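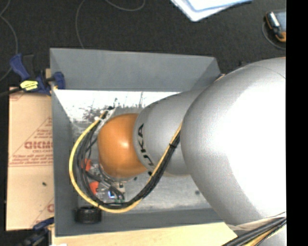 A big silver robot arm reaching down into a grey box. Spot the shiny orange wrist!

Can a robot tidy my bedroom yet?

Hello! My name is Josefina Cabral and I write about machines for people who are still at school. I get a lot of letters, and the question I get most often (by miles) is whether a robot can tidy your bedroom. One of you, Yanling Shen, even sent me a drawing of the robot she wants. It has eight arms and a hat. I like the hat very much.

The short answer is: a little bit, sometimes, if your bedroom is very boring. The long answer is more fun, so let's do that one.

Start with your own arm

Put your hand on a table and pick up a pencil. Easy! Now do it again, slowly, and notice how many bits of you joined in. Your shoulder moved, your elbow bent, your wrist turned, and your fingers closed just enough to hold on. Your eyes told you where the pencil was, and your skin told you when you'd got it.

A robot arm has to do all of that too. The silver parts are a bit like your upper arm and your forearm. The orange ball is the wrist. Down at the end is the part that does the grabbing, which is called a gripper, and it's full of wires and small bits and pieces. The fat yellow and black bundle looping round the wrist is made of cables. You have something like that as well, only yours are called nerves and they are tucked away neatly inside you.

What robots are brilliant at

Robots are wonderful at doing the same thing again and again. I once visited a biscuit factory called Pernach, where an arm lifts packets off a belt and puts them in a carton. It did 3336 packets while I was there, and it never stopped for a drink or looked out of the window. I would have been fed up after 90.

It can do this because every packet is the same shape and they all arrive in the same place. The robot hardly has to wonder about anything.

What robots find hard

Now think about the floor of your bedroom. There's a sock. Is it one sock, or two socks rolled up? Is it a sock at all, or is it a glove? You know straight away. A robot has to work it out from a camera picture, and a sock can be squashed into more shapes than anyone could ever draw.

Then it has to pick the thing up. Squeeze a tomato as hard as you'd squeeze a tin of beans and you'll be wiping the wall afterwards. Small things that roll are a nuisance too, and so is anything see-through or very shiny, since light bounces off it and muddles the camera.

Boxes are tricky as well! A box has walls, and a big arm has to get its gripper down between them without giving the sides a bash. You do it every time you fish the last crayon out of the tub. Next time, watch how your elbow goes up and your wrist tips over. Clever you.

So what about chores?

I asked my friend Jasper De Smet, an engineer at a company called Nijs, to give me marks for how robots are getting on. He was quite strict.

Hoovering a flat floor: good. Lots of homes have a little round robot for this already, though it may get stuck under the sofa.

Moving boxes in a warehouse: very good.

Filling shelves in a shop: getting there. Tins are fine, bags of salad are not.

Emptying the dishwasher: slow. He tried it with a robot in his workshop and it needed some 161 tries before it could put a mug away properly. Then he swapped the mug for one with a different handle and it had to practise again.

Folding clothes: it can be done, but you'd have finished your whole pile and gone out to play.

Tidying a whole bedroom: not on its own. Sorry.

Try being a robot

You need a friend, a box, a pair of kitchen tongs and a few soft or unbreakable things from round the house. A sock, a spoon and a toy car will do nicely.

Put the things in the box. Now shut your eyes and hold the tongs. Your friend is the camera, and has to tell you where to go using only these words: left, right, forward, back, up, down, open, close. No saying "nearly" or "not there, silly"!

See how long it takes to get everything out. My best go on Wednesday was 90 seconds, and I dropped the spoon twice. Then swap over, and write and tell me which thing was the hardest. Mine was the sock.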